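Workroom Gallery – Cloth and Cutting

The Umali workroom cuts and folds cloth strips for banners, ties and table runners. Eduardo Galang set up the room in March, and Precious Mangubat looks after the fabric stock. The main roll rack came from Cadwood and holds 80 bolts. Thread and pins are kept in the 2 tall cabinets by the door.

Strips are sorted by color first and by length second. Orange goes on the top shelf with the reds. Anything too short for a runner is saved for ties. Cloth for the Bernel order is kept apart until it has been checked.

Visitors are welcome in the workroom by appointment. Please ask at the desk, room 207, before touching the fabric. 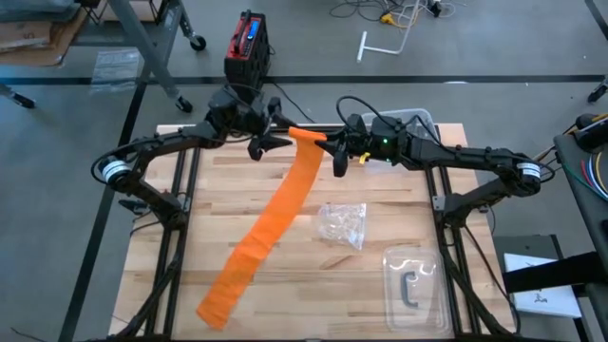 Page last changed: 9/26/19

Orange strip over the butcher-block top, with its loose end toward the near left. A small clear plastic bag is on the wood beside it.

More pictures of the runners will be added when the Bernel order is finished.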